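Ternness presents the Burum, a soft storage bin that folds flat

June 2025

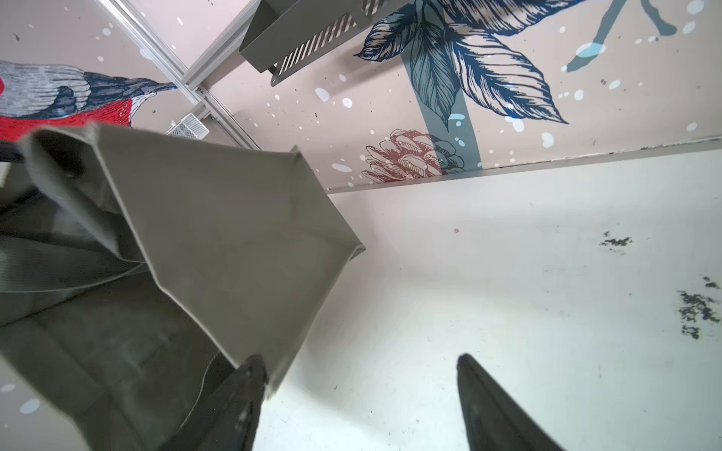 Ternness, the maker of household storage goods, announces today the Burum, a collapsible fabric bin for families who have more things than cupboards. The Burum is offered in gray-green and can be ordered now from the Ternness web shop and from the stores of our retail partner Santoso.

The idea of the Burum is simple. The bin has flat, rigid side panels and a soft fabric rim. When it is needed, it is opened by hand and filled with toys, towels, winter hats or whatever is lying on the floor. When it is not needed, it is folded and put behind a door or under a bed. No tools are required for this.

"Many of our customers live in small apartments and they told us that an empty box takes as much place as a full one," said Gerd Strobel, head of product at Ternness. "With the Burum we wanted to give them this place back. We have worked on the folding of the panels for a long time and we are now satisfied with it."

Before the start of sale, the Burum was tried in 36 households during February. The participants used it mostly in children's rooms and in hallways. Following their comments, the rim was made softer and the fold lines were moved by two centimeters.

"My wish was a bin which does not look like an office," said Mererid Foulkes, who designed the Burum. "The color is quiet, so it can stand beside a patterned wall and the two do not fight."

The Burum replaces the older Prova bin, of which 3,901 pieces were sold. Spare parts for the Prova will remain available as long as the stock lasts.

Retailers who wish to receive a sample can write to the Ternness press office.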